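Section 4. Recording a Hand Demonstration

This section covers recording one task from start to finish with the club headset. Read it through once before your first session. Sections 2 and 3 (charging, fitting the head strap) must be done first. The tidy-up tasks for the spring showcase in March all use this procedure.

4.1 What you need

Celby headset, charged
Lokska recorder pack and its short cable
Task card for the station you signed up for
A partner to call start and stop
Session log (the green binder, or the shared sheet if the binder is out)

Wear plain sleeves or push them up above the elbow. Take off bracelets and watches.

4.2 Starting the recorder

1. Clip the recorder pack to the back of your belt or waistband.

2. Run the cable up under your shirt and plug it into the left side of the headset. It only goes in one way. Do not force it.

3. Hold the power button on the pack until the light turns solid green.

4. Open Edow on the club laptop and pick your pack from the list. If two packs are showing, check the sticker on yours.

5. Enter your initials, the station name and the task card number.

6. Check the free space shown at the bottom of the window. You need at least 36 GB for a full session. If there is less, ask Yolanda Cabrera or Abelardo Pacheco to move the old sessions off. Do not delete them yourself.

NOTE: The pack gets warm in use. This is normal. If it is too hot to hold, shut it down and write it up in the log.

4.3 Setting the view

1. Stand or kneel where you will be working, with your head in the position you will use for the task.

2. Hold both hands out over the work. Your partner watches the preview on the laptop.

3. Tilt the camera down one click at a time until both hands stay in view. On a low station this is usually 2 clicks below level.

4. Make a fist, open it, and reach to the far left and far right of the station. If a hand leaves the preview, move your feet before you change the tilt again.

CAUTION: Tighten the tilt knob by hand only. Two of the older knobs have been stripped with pliers and we have no more spares.

4.4 Recording the task

1. Your partner says "start" and presses Record in Edow. Wait for the beep.

2. Keep your hands still and apart for a moment, then begin.

3. Work at your normal speed. Do not slow down for the camera.

4. Use both hands the way you would at home. On the mop rack, one hand usually steadies a handle while the other deals with the strings.

5. Turn your head with the work. Looking away at a friend or the clock ruins the take.

6. If you drop something, pick it up and carry on. Drops are useful and should stay in.

7. When the task card says you are done, hold your hands apart again. Your partner says "stop" and presses the button.

A take can run up to 230 seconds. Edow closes the file by itself after that, so split a long task into parts and log each part on its own line. 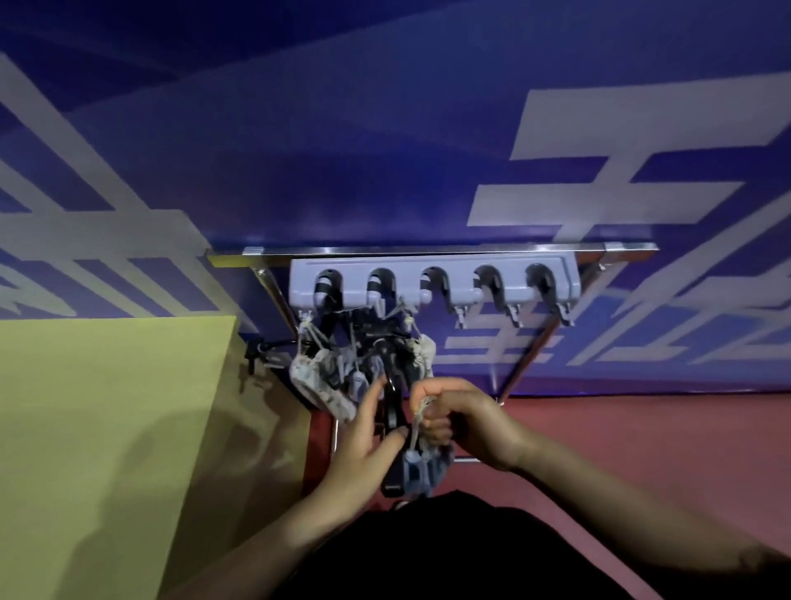
Figure 4-1. Mop rack station, take in progress. Both hands are in view at the mop bundle.

NOTE: On the mop rack, loose cords catch on the small hooks under the clips. Free the cord with your fingers. Pulling on it shifts the rack, and then everyone's later takes no longer match.

4.5 After each take

1. Play the take back at double speed. Look for hands out of view, blur, and long pauses.

2. Mark it Keep, Redo or Ask. Agata Gatti goes through the Ask pile on Thursday.

3. Write the take number and your mark in the log.

4. Reset the station to match the start picture on the task card - handles, cords, everything.

5. Swap with your partner after 4 takes.

When the session is over, close Edow before you unplug the cable. Unplugging first can damage the last file. Put the headset on its stand with the lens facing the wall, and plug the pack into the charger on the Major cart.

If Edow reports a missing file, leave the pack switched on and find Hernán Cárdenas. For a loose strap or a cracked lens cover, see Section 6.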